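Small Stuff Clear-Out, Thaler Street

Quick page, putting this up before I lose steam. We've been going through the bedroom drawers and the shelf over the radiator, mostly little things, the kind that end up in a bowl and stay there for years. Spread it all on a blanket, sort, box up what's going. The rest goes back in the drawers, supposedly neater.

No order to any of this. Captions are short, my tea's getting cold.

The rules, such as they are

Anything dried up goes. Anything nobody has touched since last November goes in the box. Baby things get asked about first, always, because there's a cousin expecting and I don't want to give away something she'd use. Glittery things get a second vote from the eight year old. The glittery things always win.

Started with 42 items by my count, on a sticky note that I then lost. So 42 it is.

Blanket, first round

Teal fuzzy blanket down first so nothing rolls. Works great for bottles, terrible for hair pins, you'll be picking them out of the fluff for a week. Dark purple polish with the tall pale pink cap is up front, next to the black cube bottle with the little white stars, which I'd keep for the bottle alone. The green and yellow teether is in this lot too. Box at the back with the red MINISO bag in it, I wasn't going to waste a good bag.
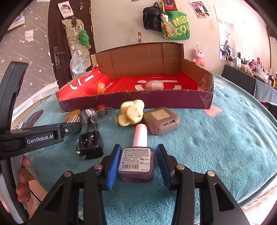

What stayed, what went

Purple polish: stays. It's a fall color and I'll want it. Wrote the shade down somewhere so I stop buying the same one agian.

Black star bottle: stays, moved to the bathroom shelf. Too pretty for a drawer.

Clear plastic cup: recycling. Have 100 of these, or it feels like it.

Teether: asked the cousin, she said yes please. Washed and set aside with the bibs.

Gray square case: stays in my bag. Lives in the side pocket now, with the lip balm.

Gold studded thing and the pink sequin one: see rules. Second vote was loud. Both stay, on the condition they live in ONE place and not on the stairs.

Little red and orange bits: back in the toy tub, they belong to a set. Probably. If the set turns up.

Things that didn't make it to the blanket

Hair ties, a whole knot of them. Threw out the stretched ones, kept the rest on a carabiner, best idea I've had all month.

Three lip glosses gone weird. Smelled like crayons. Out.

A Catamis hand cream tin, empty, now holding safety pins. Nice snug lid.

Store card for Hovunix, number ending 2992, no idea what's on it. Will check next time I'm in town, will forget, will find it again next year.

Next up

Bathroom cabinet, then the hall basket, which is mostly gloves without partners. Giveaway bag goes down to the Jerkbridge swap table when it's full, message me if you want first look. Polishes are open but fine, no returns lol.

More pictures when the hall basket is done. Might be a while, its deep.

Page last touched June 2026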